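Bench notebook, kitting cell, July
Written up after second shift, tea in hand, so forgive the rambling

Kiros asked me to put down where we are with the letter blocks before he goes on leave, and I said I would keep it to a page, and he laughed at me, which I suppose I have earned.

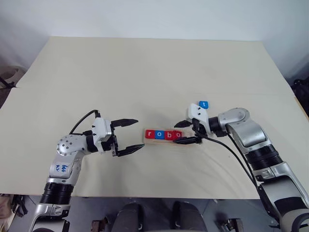 So, the name-tray job. For anyone at Briltden reading this who hasn't been down to our end of the building: we pack wooden name sets for the Naltedura toy line, a tray plus whatever letters the customer typed into the order form. It has always been hand work. Lensa and Tsion have done most of it between them for years, and Lensa can pick a seven-letter name out of the bins while telling you a story about her sister's wedding. We have been trying to get the two arms to do the picking and placing for the short words, and we use "robot" as our practice word because Nnamdi thought it was funny on the first morning and then none of us ever changed it.

Where the day went: the run sheet had us at 200 placements by lunch and we stopped well short of that, mostly my doing. I had moved the tray start position over to give the left arm more room, and forgot that the right arm keeps its own copy of that position. I would like it written down here so I stop doing it. If you change the tray position on the left, change it on the right as well, and then run one word slowly with your hand near the stop button. I have put a strip of tape on the monitor saying the same thing, in large letters, for my own benefit.

The last letter is still the awkward one. The t sits farther out than the others when we start, and turned at an angle, and the right arm has to come away from the tray, collect it, square it up and come back without nudging its neighbors. Nikola has been working on the squaring-up. His idea is to push the block gently against the inside edge of the tray and let the wood do the straightening, the same thing Tsion does with the side of her thumb. I like it very much. He watched her for most of a morning before he wrote a line of it, and she was patient with him, although she did ask him at one point whether he wanted a chair.

Settings, for the record. Left gripper opening 1020 on the controller scale, right gripper 1150. The right one was at 1361 last week, far too wide for working that close to the row, and I think that was the cause of the knocked letters we were all blaming on the camera. Sorry, camera. Please leave both numbers alone until Kiros is back, or if you must change them, write the old one in the margin.

Now the other part, which I have been putting off and which matters more to me than the gripper numbers. We had a sit-down at the change of shift, everybody who works the table, and it was a good talk, longer than planned. Tsion said something I have been turning over ever since. She doesn't mind the arms having the short words (her wrists are glad of it, she said) but the short words were her rest. You did a run of Bens and Avas and your mind could wander a bit before the next Christopher. If the machine takes all the easy ones, what is left for the people is a whole shift of hard ones, plus the scratched blocks and the returned sets. I hadn't thought of it that way at all and I told her so.

Lensa's worry was different. She wants to know who gets called over when the arms stop, and whether that counts as her work or as an interruption to her work, because at the moment her rate sheet only knows about finished trays. That is a fair question and I don't have the answer. Nnamdi is taking it to the MacRitchie office along with the training hours. He thinks anyone tending the cell ought to be on the setter's grade, and I agree with him, and I've said I will put my name under his.

We did settle one thing among ourselves. For the next stretch the orders will be split by crate and never by word length, so everyone at the hand table still gets a mix and the arms simply skip what they can't do yet. It makes the software side uglier, and Nikola sighed a little, but he said he could have it ready.

To do:
Make the right arm read the tray position from the left arm's file (me)
Try Nikola's edge push with the blue blocks as well as the red
Ask Irkinach about spare finger pads, they owe us a reply
Tsion to have a turn at the teaching screen, she asked twice and I forgot twice
Order more lowercase o, we go through them terribly fast

Arms parked and powered down at 9:40 in the evening. The key is in the usual drawer, under the tea towels.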